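La herencia de Greten

Última actualización: marzo
Imprimir | Enviar por correo electrónico 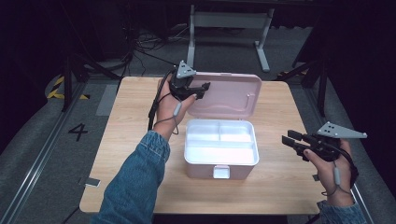 Simone Guerra llegó a Bostport en el autobús de las siete, con una bolsa de viaje y la carta del notario doblada dentro del pasaporte. Su tía Greten había muerto en marzo y le dejaba la mercería, el piso de arriba y una deuda con la casa Baumgart por 200 metros de cinta que no constaban en el almacén.

El notario le entregó las llaves y le hizo firmar en tres sitios.

— La cinta no aparece — dijo —. Si quiere aceptar la herencia, la acepta con la deuda.

Simone pidió dos semanas para pensarlo.

La mercería estaba en la calle del puerto, entre una ferretería y un local cerrado. Abrió los cajones uno por uno. Encontró botones, cremalleras, recibos de la luz y un cuaderno con las ventas de los últimos 30 años. La letra de su tía era pequeña y se inclinaba hacia la izquierda. En la última página había un nombre subrayado, Rocío Cárdenas, y una palabra: Cesadau.

Preguntó en la ferretería. Cesadau era un pueblo del interior, a 40 kilómetros, con una fábrica de paraguas que había cerrado. Rocío Cárdenas había trabajado allí.

Fue al día siguiente. Rocío vivía en una casa baja con un limonero en el patio y no se sorprendió al verla.

— Tiene usted la barbilla de Greten — dijo —. Pase.

Le sirvió café en la cocina. Le contó que, cuando cerró la fábrica, seis mujeres se habían quedado sin cobrar y que Greten les había mandado cinta, hilo y forro para que cosieran delantales y los vendieran en los mercados. Nunca les pidió un recibo.

— Decía que ya lo arreglaría con Baumgart.

— No lo arregló — dijo Simone.

— No. Me lo imagino.

Rocío salió y volvió con un sobre. Contenía billetes viejos, sujetos con una goma. Lo habían ido juntando entre todas y Greten no había querido cogerlo.

Simone contó el dinero en el autobús de vuelta. No llegaba a la mitad. Esa noche durmió en el piso de arriba, en la cama de su tía, con la ventana abierta. Por la mañana bajó, subió la persiana y una señora entró a pedir una cremallera azul. Simone tardó bastante en encontrarla.

— ¿Cuánto es? — preguntó la señora.

Simone abrió el cuaderno y buscó el precio.

Comentarios de los lectores

marisa_p: Mi madre tuvo mercería y los cajones eran así. Me ha gustado mucho.

Anselmo: ¿Y acepta la herencia o no? Yo entiendo que sí.

lectora del norte: Me habría quedado más rato en la cocina de Rocío. ¿Habrá segunda parte?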